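Progress report to the Amoah Fund, second instalment
Grorinbridge Repair and Reuse Workshop
10 July 2021

Hello again, and thank you for being so patient while I got this together! I know you asked for two sides with no waffle, so I'll do my best (Elvira Bedoya has already crossed out my paragraph on the biscuits).

Your grant covers the whole workshop, from bikes and sewing machines to lamps and old computers.
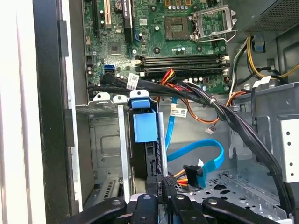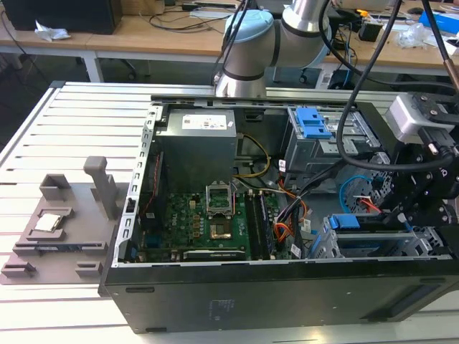

Desktop towers with the lid off and the processor socket open.
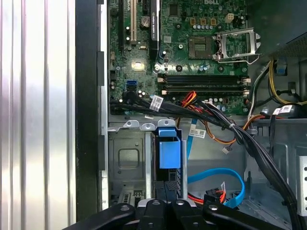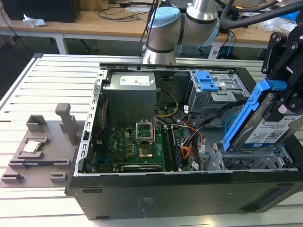
The big news is the bike sessions, which have gone far better than I dared put in the bid. We've had 67 bikes through since the last report, mostly brakes and punctures, plus one very rusty tandem that I've grown far too fond of. The new truing stand came out of your money and it's hardly had a rest. I'd budgeted for two and only bought the one, so there's £300 left on that line, and I'd like your okay to move it to the sewing side.

Sewing is where we're short. The waiting list for the mending class stands at 15 and we only have four machines that will do a buttonhole without chewing the cloth. Elvira has found a pair of second-hand ones over in Cosport and the seller will hold them till the end of the month, so a quick yes or no would be lovely.

Now the less cheery bit. The Saturday-style drop-in we promised for the Gritel estate hasn't started. The hall there had a leak, then the new flooring was late, and I should have told you sooner instead of hoping it would sort itself out. We've now got the keys and a start in October, and I've put the revised plan in with the accounts.

Sign-ups across everything are at 219, and I'm especially pleased with how many people come back to help with someone else's toaster. Do come and see us if you're passing. The side door sticks, so give it a good shove.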